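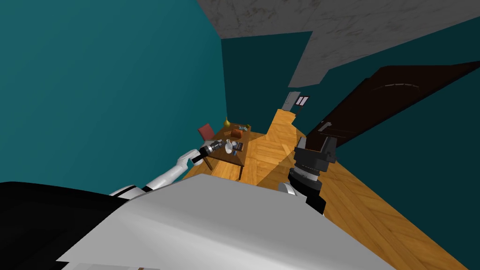
Budgeting for a household robot

Budgeting for a household robot is the work of figuring out, before any order is signed, what a two-armed machine will cost to buy, house and keep running. It takes in the robot itself, but also the rooms it will move through, the grippers it will wear, and the many hours of rehearsal in simulation that usually come first.

Simulated trials

Most buyers today begin with a rendered home, and it is a friendly, forgiving place to begin. A room with a table, a chair and a few vessels can be tried over and over, and a broken pitcher costs nothing. Planner Eulalia Vergara, who wrote the Drimier purchasing guide, suggests setting aside budget for 1000 trial runs before comparing quotes, and reading the wrist views along with the wider ones. A wrist view shows how much room the two fingers have between them, and how little of the house they can see when they point toward a bare stretch of marble. 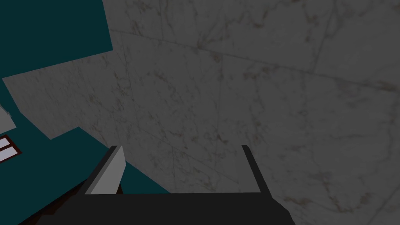 Costs often left out

Spare fingers and wrist parts are the classic oversight. The Zendach planning sheet allows for four spare pairs over a service life of five years, while Cyrill Egger, writing for the supplier Insaurralde, prefers seven (he has a soft spot for full shelves). Software renewals, delivery and staff training belong in the same column, and many households like to settle all of it by February, when service contracts tend to come up.

See also

Pereo leasing plan
Gripper maintenance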